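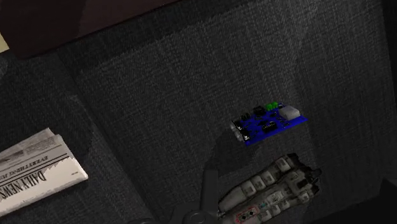
Asska Prints: catalog data for the Geddes collection of works on paper

Version 2, 3/8/18
Maintained by Callum Rutherford and Rhona Geddes

What it contains

Catalog records for 698 prints and drawings, and 2359 condition notes that go with them. Most of the works are etchings, linocuts and screenprints. There is a smaller group of charcoal and ink drawings. No image files are included.

Files

works.csv has one row per work. notes.csv has one row per condition note, joined to works.csv on work_id. artists.csv has names, variant spellings and life dates where we know them. All files are UTF-8, comma separated, with a header row.

Fields in works.csv

work_id: a short code, never reused
title: as written on the sheet; if there is no title, the field says Untitled
title_alt: titles used in older lists
artist_id: see artists.csv
technique: one term from the list in terms.txt
sheet_h, sheet_w: sheet size in millimeters, height first
plate_h, plate_w: plate or block size, blank for drawings and screenprints
edition: as inscribed, for example 5/20
signed: yes, no or unclear
source: Fododton, Canpolat or direct

How the records were made

The Fododton records were typed from index cards by Dougal McIver. The Canpolat records came as a spreadsheet and were checked against the sheets in July. Everything marked direct was cataloged from the work itself. Where a card and a sheet disagree, we followed the sheet and put the card reading in title_alt.

Known problems

Innes Gillies and Murdo Gillies both signed M. or I. Gillies in a very similar hand. Records we could not settle have artist_id GIL-X. Please don't merge these into either artist.

Aquatint and etching are not separated in the Fododton records.

Five works have a sheet size but no plate size, although a plate mark is recorded in the notes.

Paper color was entered as free text. Cream, buff and ivory should not be treated as different papers.

Changes since version 1

Added notes.csv. Replaced the Ornik export with plain CSV. Fixed height and width being swapped in the Canpolat records.

Use

Free to use for research and teaching with credit to Asska Prints. The license covers the data only. Rights in the works remain with the artists or their estates. Send corrections to Rhona Geddes with the work_id.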